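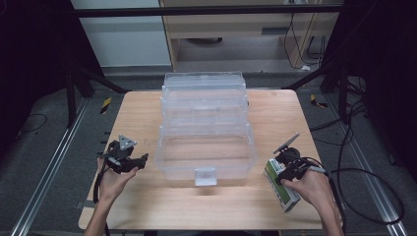
Angelica Maglaya wanted to know how anyone could follow the story in a silent film when the actors' words could not be heard.

The answer is the title card. A title card is a piece of writing that fills the screen for a few seconds between two pieces of action. Film historians also call it an intertitle. "Inter" means "between."

Print this page | E-mail to a friend

Two main kinds of card

A dialogue card gives the words a character speaks. The usual order is as follows. The actor begins to speak, the card appears, and then the actor is shown again, finishing the sentence. Dialogue cards often have quotation marks around the words.

An expository card gives information that no character says. It may state the place, the time, or a fact about a person. "Three years later" is an expository card. So is "The innkeeper's nephew, home from the sea." "Expository" comes from a word meaning "to set out."

Letters, newspapers and telegrams could also be filmed close up so that the audience could read them. This kind of shot is called an insert. It does the same job as a card, but the writing belongs to an object in the story.

How a card was made

The words were painted or printed on a board, most often in white on black. White letters on a dark background were easier on the eyes in a dark theater. The board was placed in front of a camera and filmed like anything else. The strip of film was then cut to length and joined into the picture with film cement.

The length of the strip depended on the number of words. If it was too short, slow readers missed the end. If it was too long, fast readers became bored. Writers therefore kept the sentences brief.

A worked example

The short comedy The Keys of Tesero is 1,315 feet long and was sent to theaters on 2 reels. It has 61 title cards. The story concerns a hotel porter named Litton who gives two guests the wrong room keys and spends the evening trying to get them back.

Standard 35-millimeter film has 16 frames, or small pictures, in every foot. Multiply 1,315 by 16 and the result is 21,040 frames. If the projector runs at 18 frames per second, the film lasts 19 minutes and 29 seconds. At a faster speed it would be shorter, and the cards would be harder to read.

Showing a film in another country

Cards made translation simple. The cards in one language were removed and cards in another were put in their place. The acting stayed the same. Names could change too: in the Danish copy, Litton the porter is called Nørgaard.

Some films survive today only in a foreign copy. The words must then be translated back, and the result may differ from what the first writer wrote.

Words to know

Frame: one single picture on a strip of film.
Reel: the metal wheel that holds the film, and also the film wound on it.
Insert: a close shot of an object, such as a letter.

Text by Cúc Châu

Comments (2) | Share

This site uses cookies. By continuing to read, you accept our cookie policy.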